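Selim Tekin went on a podcast last week for an hour and ten minutes, and I listened to all of it so that you can spend your evening on something else. Thread.

The premier of Vultska has given four interviews since October. Three were with outlets that sent the questions ahead. The fourth is this one, with two hosts who plainly did not send anything ahead, and you can hear the moment he works that out.

It starts gently. Favorite soup, worst haircut, does he miss being a county prosecutor. (Lentil, 1990s, "some mornings.") If you have ever sat through a Tekin town hall you know he can talk about soup until the building closes.

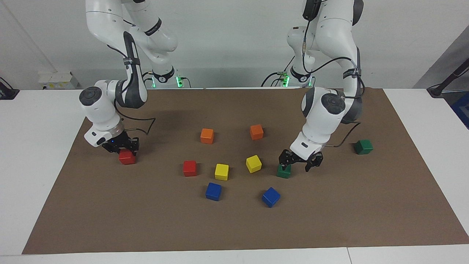 Red in the gripper.

Then Duygu Canpolat asks about the ferry contract. For anyone new here: the province pays Segers to run the Flidport crossing, Segers runs it when the mood takes them, and the contract renews itself unless somebody in the premier's office writes a letter.

No one wrote the letter. Canpolat asks why. Tekin says the matter was "under active consideration." She asks who was considering it. He says it was a team effort.

She asks him to name one person on the team. There is a pause here so long that I checked my headphones.

He names Holger Vik. Holger Vik is the minister of fisheries. I have read the ministry's job description twice now and I can report that it covers fish.

Vik's office put out a statement this morning, Monday, March 22, 2021, saying the minister "was copied on relevant correspondence." I have been copied on relevant correspondence about the office refrigerator. I would not say I led on it.

What does it cost? The renewal runs 16 months. In that time the province pays Segers the full rate whether the boat leaves the dock or stays tied up looking handsome. There is a penalty clause. It has a cap. The cap is 200 a day, or slightly less than Segers takes in from the snack counter, according to Segers' own filing.

Cengiz Coşkun, the opposition's transport critic, has been waving that filing around in the chamber since February. Give the man credit, he found it. Then take a little back, as his party wrote the penalty clause when they were in government and he voted for it.

He was asked about this on Friday. He said it was "a different time." It was the same boat.

The petition from the Flidport side has 1247 names on it. The town has a lot of people who commute to the hospital in Eltow, and when the crossing is canceled they drive the long way around by the north road, including the stretch the province has been meaning to fix for as long as I've had a license.

Back to the podcast. Second host, Volkan Dursun, tries it from the other end: would the premier take the ferry to work himself for a week? Tekin laughs. Dursun does not. Tekin says his schedule is "complex."

To be fair to him — and I try, usually around lunchtime — there is a decent stretch in the middle about rural clinics. He knew the material, he answered what was asked, he even admitted the hiring numbers were bad. I'd have liked an hour of that guy.

Then they came back to the ferry and he told the soup story again. 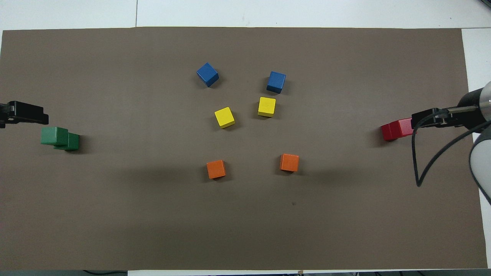
Can the province still get out of the Segers contract?
Only by paying to leave. The deadline for walking away free passed when the letter wasn't sent, so any exit now means a buyout, and the price of that has to be approved by the legislature.

Several of you have asked when that vote might be. It isn't on the calendar. Coşkun says he'll force one before the break. The government says it welcomes debate, a thing governments say while looking for the light switch.

Also, to the person who wrote me 400 words defending the snack counter: I have nothing against the snack counter. The snack counter opens on time.

Correction to an earlier post: the Eltow meeting is in the library's upstairs room, and the doors open at six. Ministry staff have been invited. I'm told someone from fisheries is coming.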